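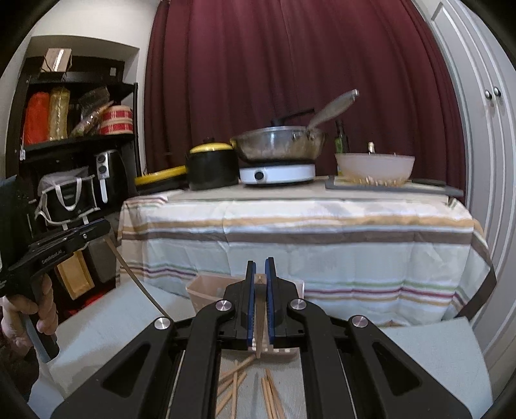

Larell Drift swim fins, reviewed after one winter of laps

I bought the Larell Drift short fins in June, when the outdoor pool at Motemdale closes and everyone with any sense takes up soup. The rest of us move indoors to Jollton, where the water is the colour of weak cordial and the slow lane has its own weather system. My kick has been described by a coach as "present". Fins seemed worth a try.

The Drifts are a short-blade training fin with a closed heel, made from a single piece of silicone. You get one colour, a grey that the packet calls Storm. They cost me $25 on sale, down from a price I don't believe anyone has ever paid.

Fit

Sizing is the weak spot. I'm a size 10 in most runners and the chart put me squarely in the large. The large came off during my first tumble turn and went for a swim by itself. The medium has stayed on ever since, though getting into it takes a wet foot, a wall to lean on and a bit of dignity you weren't using. If you're between sizes, go down. If you have a high arch, try a friend's pair first, because the top edge of the foot pocket sits right across it and there's no give there at all.

I had a small blister on each heel after the first week. Thin neoprene socks fixed it, and after a month I could go without them.

In the water

The blades are stiffer than they look in the shop. My old Eggers were floppy things that let you get away with bending your knees like a cyclist, and the Drifts won't have that. Kick from the knee and you get a lot of splash for very little travel. Kick from the hip and you shoot off toward the person in front, who will not be pleased.

My usual set is 15 laps of easy freestyle with fins, then the same without. The second half used to feel like dragging a couch. It still does, but a smaller couch, maybe a two-seater. Backstroke is where they're best. Breaststroke in them is a terrible idea and I only did it once.

Wear
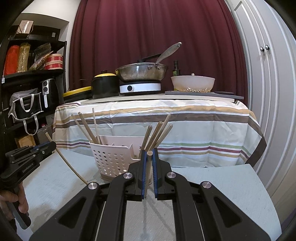
Do they hold up to chlorine?

Mine have faded along the blade edges and gone slightly tacky at the heel, but nothing has split after a full winter of three sessions a week. I rinse them under the shower and let them dry flat. The Eggers had a crack through the left foot pocket by this stage, so I'm calling it a win for Larell.

The mesh bag they come in is another story. The drawstring pulled out of mine on the second trip and I've been using an onion bag since, to no ill effect.

Other gripes

The left and right fins are different, and the only marking is a tiny raised letter on the sole that you'd need a jeweller to read. I've put a dot of nail polish on the left one. The packet also carries product code 628 in numbers ten times the size of that letter, so they do own a bigger stamp.

Would I buy them again? At the sale price, yes, in the medium. At full price I'd have another look at the Eggers, cracks and all, and probably come home with a better pair of goggles.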